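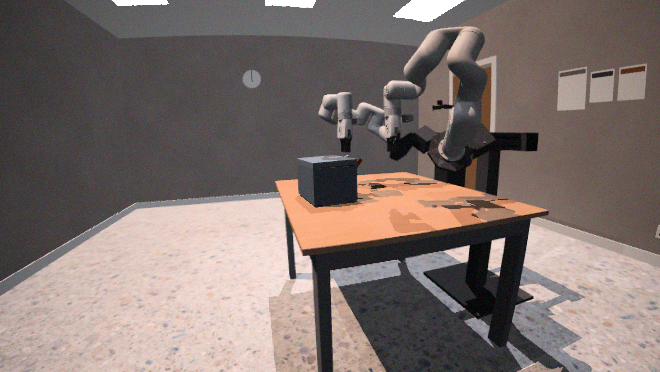 Threads > Wellness > Leire Marín

1/ Magnesium update, because three of you asked! I've been taking the Olia powder every night since the spring and I have opinions now.

25 June 2018 · 16 comments

2/ First, the taste. The lemon one is fine, kind of like flat soda. The unflavored one is chalk. I tried hiding it in oatmeal and ruined the oatmeal.

3/ I started with half a scoop. The label says a full one, but my stomach and I have an understanding (we go slow). Took me 2 weeks to work up to the whole thing. Konrad went straight to a full scoop and spent Saturday at home, so, you know. Half a scoop.

50 shares

4/ Am I sleeping better? I think so? I also quit coffee after lunch in the same month, so I can't tell you which one did it. My legs cramp less after runs, that part I'd swear to.

5/ Warm water, please. In cold water it sinks and sits there like sand, and you end up chewing the last mouthful. Ignacio uses one of those little milk frothers and now I want one.

6/ If you're on any kind of prescription, ask your pharmacist before you buy a tub. Mine had me move it a few hours away from my thyroid pill, and I'd never have thought of that.

7/ Somebody asked about the Mrema capsules. Haven't tried them! Estíbaliz has, she says they're huge and she cuts up banana to get them down. I'm sticking with powder until this tub runs out, probably in August.

8/ Oh, and close the lid tight. I left mine loose over a muggy weekend and had to go at it with a fork.

16 replies · 3,210 views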